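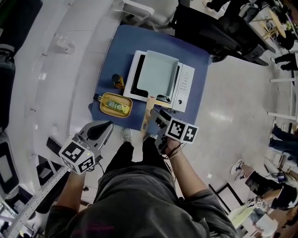 Home News Events Press Room Contact

Westwood Lab Opens Its Doors for a Day of Kitchen Robotics

WESTWOOD – The Skarkuston robotics lab welcomed 793 visitors to its June open day, and plenty of them stayed well past closing to try the equipment for themselves!

The biggest draw was the kitchen station, where team members holding a pair of hand-held grippers worked through small household jobs at a blue table with a microwave, a tray and a bottle of oil. The recordings go into Villow, the lab's project on teaching robot arms everyday chores.

"People expect something out of a movie, and then they see us fussing over a microwave door," said Réjean Lemieux, who leads Villow. "They get hooked anyway. One family came back three times."

Visitors could book a turn with the grippers from 10 a.m. on, and all 55 slots were gone before lunch. Rohani Lumbantobing, who trains new operators, said children often picked it up faster than their parents. "Adults want to squeeze too hard," she said. "A kid just goes for the spatula."

The day also included talks on arm control, a repair bench and a tour of the new workshop, fitted out with help from local supplier Van den Broek. Villow has collected 1172 kitchen recordings so far, and the team hopes to add laundry and table setting next.

School groups that missed the open day can ask for a morning visit through the front desk.

Shares: 55 Comments: 3

Recent items
Workshop wing now in use
Van den Broek joins as equipment partner
Summer placements at Skarkuston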